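Poltik mid-tower PC case, second-hand
Reviewed by Vlasta Hudec
Apr 3, 2019

I have had this case since September and have now rebuilt two machines in it, so I can say fairly well what it is like to work in.

The drive bay is the best part. It is a plain metal cage, and drives go in and come out without a fight. I swapped three of them in one afternoon. The edges of the cage had been finished properly and I didn't cut myself, which I can't say for the Bratavus I had before.

Cabling is less good. There is little room between the drive connectors and whatever sits next to them, so a stiff SATA cable has to be bent back on itself. I would buy ones with a right-angled plug — they cost very little. Power leads need tying back as well or they end up across the bay.

The side panel is a nuisance. It has to be lifted and slid at once, and mine sticks at the back corner. Bríd Mac Giolla has the same case and says hers does too.

It is heavier than it looks. I paid 92 for mine including postage and would do so again, but not 100. If you only ever fit one drive, get something smaller.
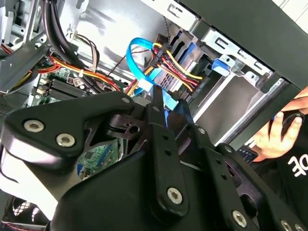
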